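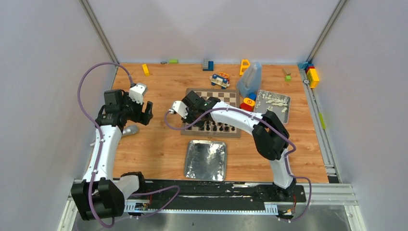

Foto: archivo de Plustirdale

Cómo cuidar y repasar el acabado de una mesa de madera

Una mesa de uso diario acumula grasa de las manos, polvo fino y marcas de vasos. Casi todo se arregla sin lijar hasta la madera desnuda. Esta guía explica cómo limpiar la superficie, averiguar qué acabado tiene y darle una capa nueva si la necesita. Sirve para tableros macizos y, con algo más de cuidado, para chapados.

Material necesario

Dos paños de algodón que no suelten pelusa
Jabón neutro y agua tibia
Alcohol de quemar y bastoncillos
Lija fina de grano 240 y de grano 320
Aceite para muebles o cera, según el acabado
Guantes y cinta de carrocero

Paso 1. Vaciar y quitar el polvo

Retire todo lo que haya encima y pase un paño seco siguiendo la veta. Las migas y los granos de arena rayan el acabado cuando se arrastran con un trapo mojado, así que conviene aspirar primero con el cepillo suave. Si hay restos pegados, use una tarjeta de plástico vieja casi tumbada. Un cuchillo deja marca siempre.
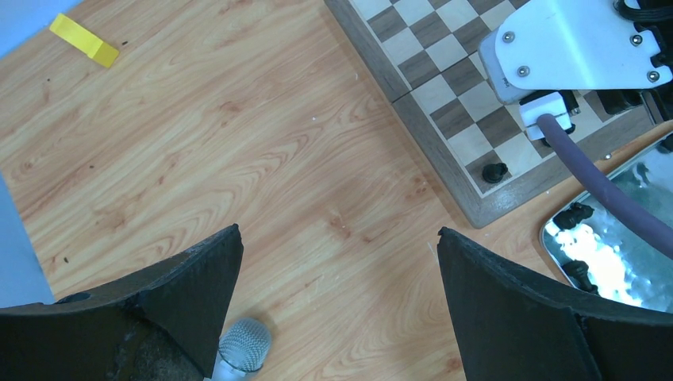
Veta en óvalos y motas oscuras sobre la madera.

Paso 2. Limpiar

Disuelva unas gotas de jabón en medio litro de agua. Moje el paño, escúrralo bien y trabaje por zonas pequeñas. Pase después otro paño solo con agua, también escurrido, y seque enseguida. No vierta nunca el agua sobre el tablero, sobre todo cerca de los cantos y las juntas.

Los restos de adhesivo de cintas y etiquetas se quitan con una gota de aceite de cocina. Déjela actuar unos minutos, frote con la yema del dedo y vuelva a limpiar con jabón.

Paso 3. Identificar el acabado

Busque una zona escondida, por ejemplo la cara inferior de un canto, y toque con un bastoncillo mojado en alcohol. Si la superficie se ablanda y se pone pegajosa, es goma laca. Es un acabado frecuente en muebles antiguos: la mesa que usamos para preparar esta guía lleva el año 1897 grabado en el travesaño y la conservaba intacta. Si no ocurre nada, ponga una gota de agua. Cuando la gota se absorbe y oscurece la madera, el acabado es aceite o está muy gastado. Cuando se queda redonda, lo más probable es que sea barniz.

Sobre goma laca o barniz en buen estado basta con cera. El aceite no penetra ahí y deja una película que tarda semanas en secar.

Paso 4. Lijar lo justo

Proteja con cinta las partes que no se van a tocar. Pase el grano 240 a mano, con taco, siempre en el sentido de la veta y sin apretar. Termine con el 320. En un tablero chapado pase directamente al 320 y pare en cuanto desaparezca el brillo – la chapa puede tener menos de un milímetro. Quite todo el polvo antes de seguir. 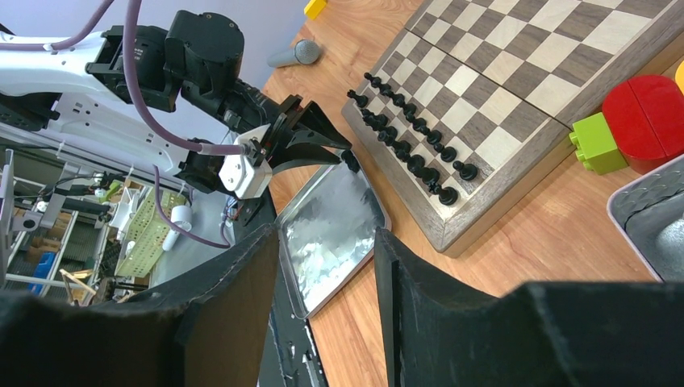
Paso 5. Aplicar el aceite

Para un tablero de comedor se gastan unos 50 mililitros por mano. Nosotros usamos el aceite incoloro de Rarkora, pero cualquier aceite duro para muebles se aplica igual. Extiéndalo con el paño en capa fina, espere un cuarto de hora y retire todo el sobrante. Lo que queda en la superficie no endurece bien.

Deje secar 4 horas como mínimo entre una mano y la siguiente, o lo que indique el envase si es más. Con dos manos suele ser suficiente. En agosto seca antes – en invierno, con la habitación fría, es mejor esperar al día siguiente.

Los trapos empapados en aceite pueden arder solos si se guardan arrugados. Extiéndalos al aire libre hasta que estén rígidos o métalos en un cubo con agua.

Mantenimiento

Durante la primera semana use la mesa sin mantel y seque cualquier líquido al momento. Después, paño húmedo para el día a día y una mano fina de aceite cuando la madera se vea mate o áspera. Los productos con silicona dan brillo rápido, pero complican cualquier repaso posterior.

Actualizado el 22 de diciembre de 2019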